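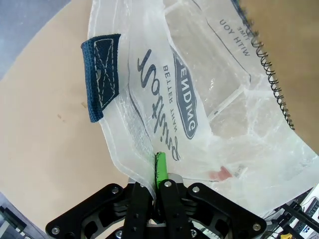

Plomasville : la rentrée « sans sac plastique » commence dans un sac plastique

Lundi 19 août 2019 – La papeterie Winard a lancé ce matin à Plomasville sa collecte de fournitures d'occasion, baptisée Guto. Le principe tient en une ligne : les familles déposent cahiers, carnets et trousses qui peuvent encore servir, et repartent avec un bon d'achat de 2 euros. L'enseigne promet une opération « sans emballage inutile ».

Sur la table, un carnet à spirale à couverture de carton brun voisine pourtant avec un sac plastique translucide, tout froissé, où se lisent en lettres sombres les mots anglais « BETTER THAN » et « BLENDING ». Une sangle bleu marine, cousue de blanc en croix, complète le tableau. Pour le zéro emballage, on repassera.

Winard avance le chiffre de 1414 articles récupérés lors d'un premier essai, en mars, dont 1009 auraient été remis en circulation. Le communiqué ne dit rien des autres. Il ne précise pas davantage ce que recouvre un « article » : un cahier entamé compte-t-il autant qu'un cartable ? La question, posée par écrit à l'entreprise, est restée sans réponse à l'heure de publier.

Le tri est confié à la société Wragg, qui facture la prestation à l'enseigne. Le montant du contrat n'est pas public. Quant au bon de 2 euros, il n'est valable que pour 20 euros d'achats en magasin, sur des fournitures neuves – une condition qui figure au verso du coupon, en petits caractères.

La mairie, qui prête la salle, parle d'un « geste concret pour les familles ». Elle n'a pas prévu d'en publier le bilan. La collecte se poursuit jusqu'à la fin du mois, aux heures d'ouverture du magasin.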